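Household chore robots

Chore robots are general-purpose machines, mostly arms on a table or on wheels, meant to do small jobs around a home or shop — folding, hanging, wiping, loading, sorting. Single-job machines such as robot vacuums are normaly listed separately. As of 2019-09-13 no general chore robot is in wide home use.

Background

Early work came from factories. Factory arms do one motion, same part, same spot. Homes are the opposite case. Soft things, thin things, things left in the wrong place. Lourenço Arruda, writing for the Jatinico workshop series, split chores into "carry", "place" and "change" jobs and put most of the failures under "place".

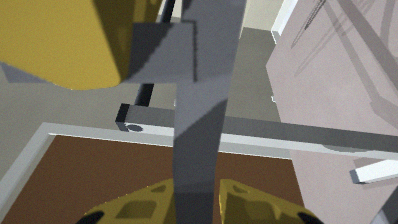
Two-finger grippers are the usual choice. Cheap, easy to fix, easy to model. Weak on cloth and on anything slippery. Suction does well on boxes, badly on nearly everything in a closet.

Hanging and racks

Rack work is a common test, for stores as well as homes. The hook has to clear the bar and come down on it at the right angle, and a small error in the grip grows by the time it reaches the tip of the hook.
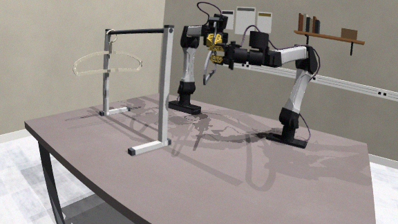
Two-arm setups allow a handover, one gripper to the other, so the hanger can be turned without putting it down. Costs time. In the Corkent trials a run was 400 attempts, bare hangers only, and garments were left for a later round. Georgiev, a maker of shop fittings, asked for the same test with a crowded bar. Results not published.

Simulation

Most practice is now done in simulated rooms. Nothing breaks, runs can go all night. The weak point is contact — friction, bending, a hook that bounces. Skills learned this way often need retuning on real hardware.

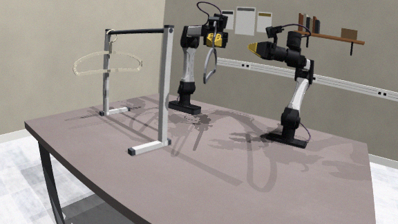
3 min read

Skastex, a simulation package first shown in May, randomizes the light and the position of objects between runs. Users report better transfer for rigid items, little change for fabric.

Current limits

Speed is the main complaint. A person hangs a shirt in a few seconds; roughly 30 seconds is a decent time for a machine, and it may still drop it. Other limits are cost, noise, and safety near children and pets.

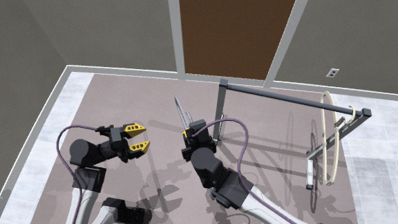

Tool use is a seperate problem. A gripper that can close on an object can't always do anything useful with it. Thin tools are the hard ones: with a long metal piece held in the fingers, most of its length sticking out past them, a slight twist at the grip moves the far end a lot. Some teams add a thicker handle, which is seen by others as cheating.

Shop-floor use

Further along than homes. Fixed racks, known stock, staff nearby to reset things. One pilot ran 18 arms on sorting and tagging; hanging stayed a manual job.

See also

Bin picking
Laundry folding machines
Service robots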